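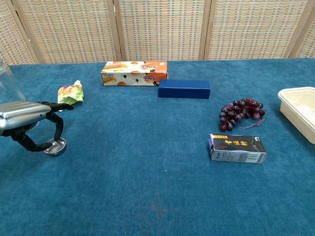 How to clean a disc that freezes

Before you return a movie because it stops at chapter 16, try to clean it first.

1. Take the disc out and hold it only by the edges.
2. Wet a soft cloth with a little plain water. Do not use window spray or paper towels.
3. Wipe from the center hole straight to the outer edge — never in circles.
4. Let it dry for 20 minutes, standing up.
5. Play the same chapter again.

If it freezes in the same place, test the disc in a second player. When both players stop there, ask the shop for an exchange.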